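Teaching the store tasks, Trumden practice room

Most of our teaching at Trumden is done by remote control. One person works the arm through a task from start to finish, the motions are recorded, and the same task is then repeated with small changes. The pages before this one cover the Clendedholm kitchen. These are from the store setup, where the jobs are shelf and basket work. We recorded 138 runs in March and kept 80. 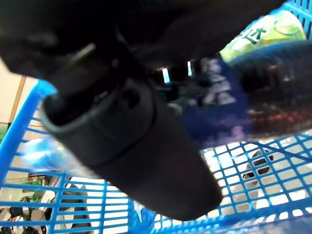 New operators start with soft packages. A bag bends when the fingers close on it, so we ask for a slow grip and a short pause before any lift. Runs with a sudden jerk are marked and left out of the training set. Kushwaha wrote the marking sheet, and it is still one page long.

Bottles and cans come next. They are taught shelf by shelf, with the tall bottles last.

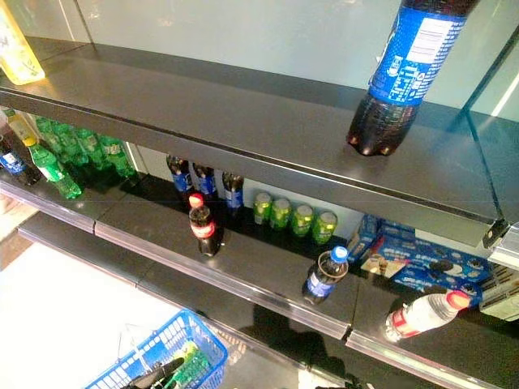
Bart Prins

Blue basket on the floor, drinks and cookies on the middle shelf, one big cola bottle up top. The operator has to allow for the front lip on the top shelf. On the middle shelf it is the neighbors that cause trouble, and a bottle lying on its side needs its own set of runs.

Next page: Motano, 11 pictures.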